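Place card

A place card is a small card that tells a guest where to sit, and tells everyone else whom the guest has been seated away from. It stands in a holder, leans on a glass or lies flat and is ignored.
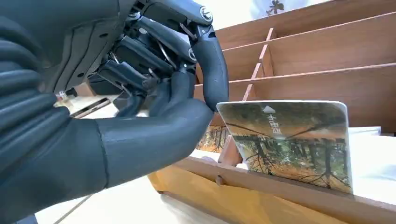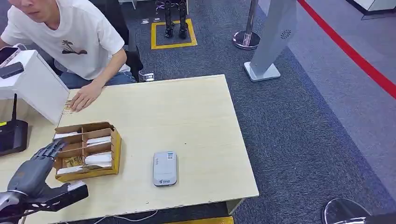
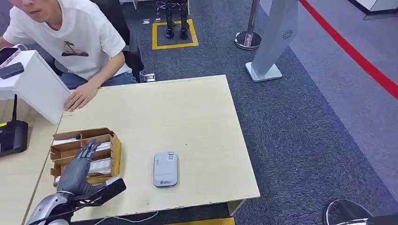
Top: a card upright in a light wooden holder. Bottom: a divided cardboard tray.

The usual Canadian card is folded from stiff paper, the Troltham fold being favoured for its refusal to fall over. Jamshid Rostami's history of the form, Kindly Be Seated, runs to 241 pages, 80 of them on whether a spouse's name needs its own card. His answer – yes – was poorly received by caterers. Holders in coloured glass were fashionable until hosts noticed them leaving in guests' pockets.

See also: Seating plan; Serviette; Grudge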